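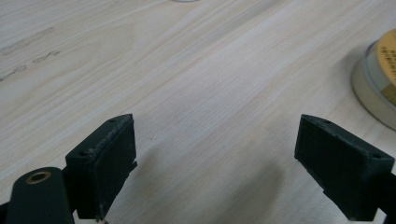 Hand-held gripper, revision 7: fingers, inserts and a backlash problem

2021-10-21

Filed under: workshop, printing, grippers

The fingers on the hand-held unit are now at a state where I am willing to stop changing them for a while. This post covers the pads, the arms, the threaded inserts and the linkage. Electronics are in a separate post that I have not finished.

For anyone arriving from a search: the tool is a trigger-operated parallel gripper with a camera looking down past the fingers. I carry it, squeeze it, and record what the fingers do. The recordings are later used to drive the same finger geometry on a small arm at the shared workshop in Hundton. The hand-held fingers and the arm fingers therefore have to be the same part, printed from the same file, and most of the decisions below follow from that.

Pads

The pad is a rectangular block that screws to the end of the arm. In the first revisions pad and arm were one print. That was stiffer, but the inner face ended up in a bad orientation on the print bed and every worn pad meant a new arm. Splitting the part fixed both.

Each pad has two screw holes in the top face, one near the tip and one toward the other end. I tried a single screw plus a locating pin in revision 4. The pin sheared along a layer line the second time I closed the gripper on a steel ruler. Two screws it is.

The inner face is printed vertically, so the print lines stay visible as faint vertical striations. I left them. Sanding the face flat made it look better and grip worse on glossy cardboard. I have not measured the friction difference properly and won't quote a number for it.

Wear is showing up where I expected it, on the rims. The edges have gone pale, and the left pad has lost a small chip at the lower corner of its inner face. Contact during normal grasping is on the face itself, so the chip has no effect on the grip that I can detect. It does say that the edge radius is too small. The file now has a larger radius on all four edges of the face. The next pair of pads will get it, the current pair stays on until something important breaks.

Material is a matte dark green filament from Wevell. I picked it for its low reflectivity under the bench light. Glossy filament gave highlights that moved across the pad as the fingers closed, and the tracking code kept locking onto the highlight. Matte green against a pale table is easy to segment. It is a poor choice if you plan to pick up plants.

Arms

The arm is rounded on the outside and runs back to the pivot. The outside curve has no kinematic purpose. A square arm caught on the lip of every drawer and box I reached into.

Wall count matters more than infill here. I printed a pair with heavy infill and thin walls and they flexed visibly under a firm squeeze. The current pair has thick walls and light infill, weighs less, and flexes less. Print orientation is flat on the side, so that the layers run along the length of the arm. Standing the arm upright saves bed space and produces a part that snaps.

Threaded inserts

The arms take brass heat-set inserts. Notes, mostly for myself:

Set the iron to the low end of the filament's range and wait. If the insert goes in under hand pressure at once, the iron is too hot and the plastic is going to well up inside the thread.

Stop slightly proud, take the iron away, and press the last bit flush with something flat and cold. I use the side of a steel block.

Leave a relief pocket under the insert. The displaced plastic has to go somewhere, and without a pocket it goes up into the thread. I chased out two inserts with a tap before I added the pocket to the model.

Don't tighten a screw into a fresh insert. Let it cool completely. I have pulled one straight out by being impatient.

I had been buying inserts in mixed assortments. The outer diameters in an assortment vary more than the tolerance I was designing for, so some went in loose and some split the boss. I now buy one size in bags of 200 and have stopped adjusting the hole diameter between prints.

Linkage and backlash

This was the part that took from June until now.

Symptom: with the trigger held at a fixed position, the left finger could be wiggled at the pad tip and the right finger could not. In recordings it appeared as the grasp center drifting to one side whenever the object pushed back. On the arm, replaying that drift meant the object got nudged before it was gripped.

First suspect was the pivot bolt. I replaced it with a shoulder bolt and reamed the hole. Slight improvement, within what I would get by reassembling the thing on a different day.

Second suspect was the gear mesh. The fingers are coupled by a pair of printed gear sectors so that they close symmetrically. I moved the centers closer together in small steps until the mesh bound, then backed off one step. That removed most of the free play and introduced a tight spot at two-thirds closed. The tight spot came from a seam: the slicer had placed the start of every layer on the same tooth flank. I moved the seam to the back of the sector and the tight spot was gone on the next print.

The remaining play was in the trigger link, where a plain printed hole ran on a steel pin. I had assumed this could be ignored, as it acts on both fingers equally. It does not act equally if the pin is slightly out of square, and mine was. A short brass bushing pressed into the link took care of it.

After all three changes the left finger still has a little more play than the right. I can feel it with the unit in my hand. I can no longer find it in the recordings, and that was the requirement.

Camera position

The camera bracket went through fewer revisions than the fingers but cost more recorded data. If the bracket moves, everything recorded before the move has a different geometry from everything recorded after.

I want both pads in view at full opening, with the tops of the pads level with one another and enough table between them to see what is being approached. The fingers come up from the bottom edge and the upper part of the image is left for the work surface. Moving the camera further back shows more of the arms, and the arms carry no information. Moving it closer loses the pad tips when the fingers are wide open.

The bracket is now located by a printed key in addition to its screws, so it goes back to the same place after being removed. Before the key I relied on a pencil line. I would advise against the pencil line.

Calibration check

I do one check before each session. Open the fingers fully over a plain surface, record a short clip, close, open, record again. A script called Redusis compares the position of the pad corners between the two clips and prints the difference. If the corners don't return to the same pixels within my threshold, I look for a loose screw before doing anything else. It has nearly always been a loose screw. Thread locker on the pad screws was a mistake, as it attacked the plastic around the holes on one pair. I retighten by hand now.

The check works on a bare tabletop with light grain. It did not work on the patterned cutting mat I used previously, where the corner detector found plenty of corners that were not mine.

The method for rejecting bad corners comes from the Hallgrímsson notes I linked in the revision 5 post. I have changed the ordering of the steps and nothing else.

Open items

Pads with the larger edge radius, to be printed when the current spool is finished.

A soft facing for the pads. I have cut a few from thin rubber sheet, and they grip well, but they change the finger width and therefore the closed position. The same facing would have to go on the arm, and I don't yet have a way to glue it at a repeatable thickness.

Trigger return spring. The current one is too stiff for a long session. A softer spring leaves the fingers slow to open — acceptable for recording, less so when I am trying to release something small without dragging it.

Part numbering. I have two left fingers in the drawer with the same revision mark and different hole spacing. The revision number is now embossed on the underside of the arm, where it should have been from the start.

Files for revision 7 go up once I have printed one complete set from the exported versions and confirmed that it assembles. With revision 6 I uploaded first and checked afterward, and the right arm was mirrored.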